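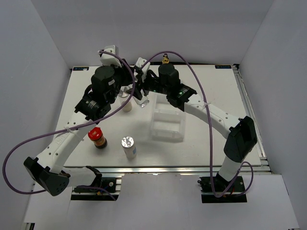
Vonum conclui rotação do auditor externo e publica critérios de independência

O grupo Vonum informa que concluiu o processo de seleção do novo revisor oficial de contas, com efeitos a partir do exercício que se inicia em janeiro. A proposta do conselho fiscal, aprovada em assembleia geral, atribui o mandato à Lombardi, que substitui a Drultby no termo de um período de 9 anos consecutivos.

O mandato abrange a revisão legal das contas individuais e consolidadas, a revisão limitada da informação semestral e o parecer sobre o sistema de controlo interno do relato financeiro. A subsidiária Jivel, até agora auditada separadamente, passa a integrar o perímetro do mesmo contrato.

Processo de seleção

O caderno de encargos foi enviado às sociedades candidatas com 65 requisitos, divididos entre capacidade técnica, composição da equipa, metodologia de amostragem e independência. As propostas de honorários foram abertas apenas depois de fechada a avaliação técnica. O conselho fiscal apresentou duas candidaturas à assembleia, com indicação fundamentada de preferência, nos termos da legislação aplicável às entidades de interesse público.

Os honorários fixados para o primeiro exercício ascendem a 447 mil euros, acrescidos de IVA, e não incluem serviços distintos da auditoria.

Serviços distintos da auditoria

A Vonum aprovou também uma política interna que sujeita a autorização prévia do conselho fiscal qualquer serviço adicional contratado ao auditor ou a entidades da sua rede. Ficam excluídos, sem possibilidade de autorização, a consultoria fiscal, a avaliação de ativos e o processamento salarial. A política aplica-se a todas as sociedades do grupo – incluindo as detidas em parceria, sempre que a Vonum exerça controlo.

Transição

A Drultby mantém-se responsável pela certificação das contas do exercício em curso. O acesso aos papéis de trabalho será facultado à Lombardi após a emissão dessa certificação. Na fase preparatória serão conciliados cerca de 1211 saldos de abertura, com prioridade para imparidades de clientes, locações e impostos diferidos.

«A separação entre auditoria e consultoria passa a constar de regra escrita, com registo de cada pedido e de cada decisão», afirma Rosalba Marras, administradora financeira da Vonum.

A política de independência e o relatório do processo de seleção estão disponíveis na área de investidores do sítio institucional da Vonum.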